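## Trasau restoration: 23 or 24 fps for the opening reel?

**gatefloat**
I have the Rollaseck disc of *Trasau* and the older Irkgate release side by side. The Irkgate runs the opening reel noticeably slower. The booklet with the new disc says the reel was shot silent and transferred at sound speed. It gives no source for that. Has anyone compared the two against a print?

**mono_optical**
I saw a 35 mm print in August. The procession looked fast there too, so Rollaseck is at least consistent with how it was projected. The Irkgate is a PAL-era tape master with the speed altered afterward. I wouldn't use it as a reference for anything.

**gatefloat**
The tape master explains the softness. It doesn't explain the walking pace. People in the procession move like people on the Irkgate and like clockwork on the new disc.

**mono_optical**
Walking pace is a weak test. Undercranking was a choice in plenty of comedies, and the first reel is played as comedy up to the ferry.

**leader_tail**
Step through the ferry shot on both. On the Irkgate there is a repeated frame at regular intervals, which means the slowdown was done by step printing or in the telecine. It tells you somebody wanted it slower. It doesn't tell you the director did.

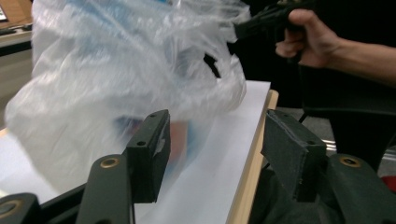
The other thing to check is the title card. It was photographed on a stand with a fade at each end, and fades of that period were usually cut to standard lengths. If the fade comes out at an odd length on one disc, that disc has been tampered with. I get a clean length on Rollaseck and a ragged one on Irkgate.

**santoso_fan**
Slightly off topic, but is the grade on the new disc correct? The night scenes in reel 3 are much bluer than in the Santoso box, where they are nearly neutral.

**leader_tail**
Different element. The Santoso box came from a faded positive and was corrected by eye. Rollaseck had the negative. I'd trust the blue, with some reservation about the highlights, which look clipped on the lanterns.

**gatefloat**
I measured the fade and get the same result as leader_tail. I'll accept that Rollaseck matches the negative frame for frame. I still think the reel was meant to be projected slower, and the disc could have offered both speeds as a menu option.

**mono_optical**
On a pressing of 1000 copies they were not going to author a second encode of one reel. Set your player to a slower speed and mute it. The music on that reel was added later anyway.

**santoso_fan**
My player drops to half speed and nothing in between. Keeping the Irkgate for reel 1.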